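Fingers or pinchers, round three

So the hands came back from Temelov on Wednesday, in a box that had clearly been sat on by something heavy, and both of them worked first time. I was not ready for that! I'd cleared the whole afternoon for swearing.

If you missed the earlier posts: we've been trying to decide whether the shop demo at Wullholm should run on proper hands with fingers or on the plain two-jaw grippers from Pietrzak that we used all last winter. The Pietrzak ones are cheap, they're dull, and you can drop one down the stairs (I have) and carry on. The hands are lovely and fussy, and there's a lot more in them to go wrong. Giuliana Villanueva has been on Team Pincher since day one and keeps a spare pair in her desk drawer in case the rest of us come to our senses.

I wanted to start with cups this time. Everybody starts with the crisp tubes because they're such a nice shape to grab, and then you get to the paper-thin stuff and find your grip force is set for strangling. So cups first, tubes later. We stocked the shelves the way a real corner shop looks at five in the afternoon, with a few boxes leaning over and uneven gaps, and left the bottom shelf bare so I'd have somewhere to put things back.
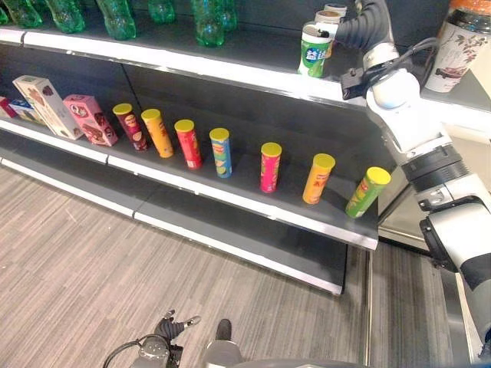 Going in for the cup at the front of the top shelf, with the tubes waiting their turn underneath.

The top shelf is a pain, I'll say that now. The arm has to come in from the side with the shoulder quite high, and the wrist ends up at an angle where the cable loop starts to matter. With the pinchers I could go in flat and not think about it. With the hand there's a thumb to find room for, and if there are more cups stacked behind the one you want, you have to close the fingers without shoving the lot backwards. I did 103 tries at cups over the day, top shelf and table together, and I lost more than 10 of them to nothing except the thumb. Helmut Rathjen reckons that's a planning problem and I should stop blaming the hardware. He's probably right, which is annoying, because the planner is my bit.

Where the hand really won me over was the squeeze. The pinchers have two settings in practice, which are "dropped it" and "dented it", and yes, I know you can tune them, I spent most of August tuning them. The fingers wrap, so the load gets shared out and you can run the whole thing much softer. I turned the closing force down twice during the afternoon and was still getting clean picks at the end. Side by side, on the same cups, the pinchers did fine on anything with a stiff rim and made a mess of the rest.

Then the table, which I'd been putting off. It's steel, it's shiny, and the overhead lights go straight across it in great white stripes. We've got the small camera on the wrist as well as the one up at the head, and I wanted to know which of them copes better when there's glare all over the place and every object has a ghost of itself underneath. 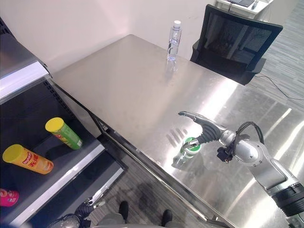
Vichien Phuthong asked whether I'd tried locking the exposure on the wrist camera before doing anything clever, as he'd had the same bother with reflections at Skaltthorpe and a fixed setting got rid of most of it.

I hadn't, of course. I'd gone straight to fiddling with the detector and lost an hour and a bit. So I locked it, a touch darker than looks sensible on the monitor, and the wrist view stopped hunting every time the arm crossed a bright patch. The head camera is still better for working out where a thing is on the table, and the wrist one is better for the last little bit of the approach. I'd hoped to ditch one of them and save a cable. No such luck.

Next job is the tubes, including ones lying on their sides, where I suspect the pinchers will claw back some dignity. Giuliana has already asked for the arm on her own for a morning so I can't "favour the fingers". Fine by me. If anyone's run these hands for more than a few weeks and has thoughts on how long the finger tendons hold their tension, leave me a comment, I'm about to order spares and I've no idea how many.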